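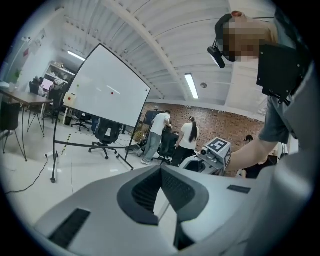

Does a basic savings account get used? Project report, Baltcombe branch area

Tamer Atallah
2026-05-18

1. Background

Tesura opened 2470 no-fee accounts in the Baltcombe area under its financial inclusion program. The leaflet calls this a success. My supervisor asked me to check whether the people who got the accounts do anything with them, and I doubted from the start that the opening figure could answer that.

2. Method

I mailed a two-page survey to 300 account holders in April and got 129 back. I also interviewed 11 shopkeepers on Adeyemi Street who take card payments. The branch chose the mailing list, so I can't call it a random sample, and people who had forgotten the account probably threw the survey away. My results likely look better than they should.

3. Findings

Most people who replied had made a deposit in the first month. After that it gets thin. Many said their wages go in and come straight out as cash the same day — the bank counts this as an active account. I would not. Few had heard of the small overdraft that comes with it, and the Zindeo phone app was mentioned mainly as something they had deleted.

The shopkeepers said customers still prefer cash. Two blamed the card fee, which they pass on.

4. Limits

I had no access to balances. Everything about saving is what people told me, and people round up.

5. Recommendation

The branch should report accounts still holding money after six months. I asked for that number twice and did not get it.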